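## 4. Placing the table and caring for the top

These steps apply to the Ridby 181 with the oiled wood top. Allow 40 minutes and have a second person on hand for step 2.

1. Clear the wall where the table will stand. Remove any picture hooks or cable clips lower than the table top.
2. Lift the table by the frame, one person at each end. Do not lift by the top.
3. Set the back edge against the wall, starting at the corner of the room, then bring in the other end.
4. Turn the leveling feet by hand until all four touch the floor. Tighten the lock nuts with the flat wrench from bag 409.
5. Wipe the top with a dry cloth, following the grain.

**Note:** Walls are often out of square. If a gap remains along the back edge, leave it - do not force the table or sand the edge.

**Caution:** Wait until the oil has cured before placing anything heavy on the top. The label under the table gives the date the last coat was applied.

### 4.1 Renewing the oil

Use Tapia clear oil, part no. 1258, and a lint-free cloth.

1. Dust the top and let it stand at room temperature.
2. Apply a thin coat along the full length of the grain. Short strokes across it leave dull patches.
3. Wipe off the excess after the time given on the can.
4. Lay used cloths flat outdoors to dry. Oily cloths left in a heap can catch fire.

The finish is a warm medium brown, and it will vary with the light in the room. Check for worn spots with your eye low and the light coming from above. The grain runs in long, slightly wavy streaks, and the wood can look lighter and glossier toward the wall than it does near the front. A difference of this kind comes from the light and needs no extra oil. 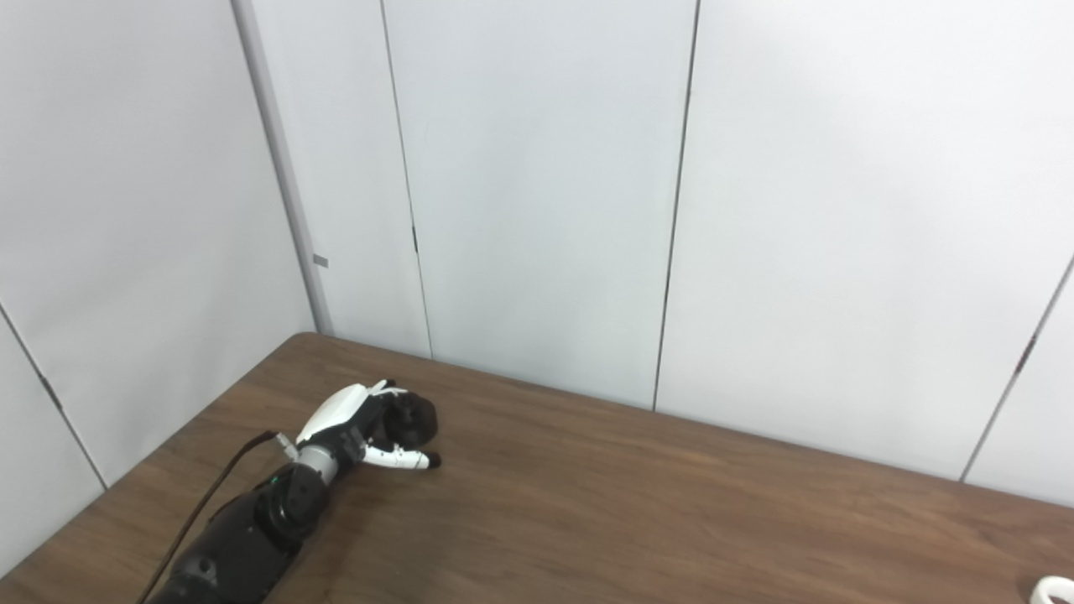
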